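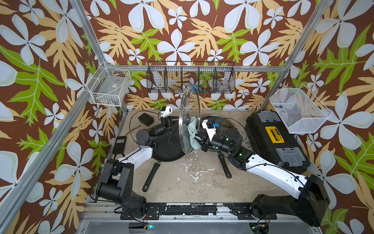 Bold wallpaper in a small room: who's done it?

marigoldporch
Posted 1/5/23

OK wallpaper people, talk me into it (or out of it, I guess, but mostly into it!). We have a tiny back room off the kitchen, 9 feet on the long side, and I've fallen hard for a tropical print. Brown ground, big white flowers, green leaves everywhere. My plan is all the walls, no accent wall. My sister thinks it'll feel like living inside a suitcase. I think it'll be glorious.

Has anyone gone full print in a room that small?

tackhammer
Yes!! Powder room, every wall plus the ceiling, and I still grin when I walk in there. Small rooms are where you should go wild. You buy fewer rolls, you hang it in a weekend, and if you get sick of it you haven't lost much. Brown is a great choice too, so much warmer than the navy everybody has.

dull_pencil
I'll be the grump. We did a dark floral from Bralov in a room about your size and I lasted two years. Gorgeous paper, no complaints about the quality. But it had a single window facing north and by 3 in the afternoon it was a cave. What's your light like?

marigoldporch
One window, faces east. Mornings are lovely, evenings not so much. I was going to add a couple of lamps.

dull_pencil
Then get a sample, the biggest they'll sell you, and tape it on the wall opposite the window. Leave it a week. Look at it at night with the lamps on. I looked at mine for five minutes in the store.

seamripper_lou
Please check the repeat before you order! Large flowers usually mean a large repeat and you lose a lot off every strip. I bought a Karras print that needed matching every 2 feet and ran short above the door. By the time I reordered, the new roll was from another batch and the brown was a bit redder. I can see it every single day.

tackhammer
Seconding the batch thing. Buy an extra roll and hide it in a closet.

hobnail
Going against the crowd on the walls: I'd do three and paint the fourth. Pick a color out of the leaves. It gives you somewhere to put shelves and hooks without drilling through paper you paid good money for.

tackhammer
Nooo, drill through it! Mesh baskets and wire racks look terrific on a busy print. You see the pattern right through them.

hobnail
Until you move the rack and have holes in a flower.

tackhammer
That's what the extra roll is for :)

seamripper_lou
Paste question while we're here. Has anyone used Fulis on old plaster? Mine is chalky and I've been told to size it first.

dull_pencil
Size it. I skipped that once and two strips curled at the bottom by August. Wash the wall, let it dry overnight, size, then paste.

marigoldporch
You're all wonderful. Update: I found the print from Trisel, $107 a roll, which made me gulp. Sample is ordered and I've told my sister she gets no vote until it's been up for a week. Still leaning toward every wall. Hobnail, I do like the green paint idea for the door and trim, though!

hobnail
I'll take it. Green trim would be fantastic.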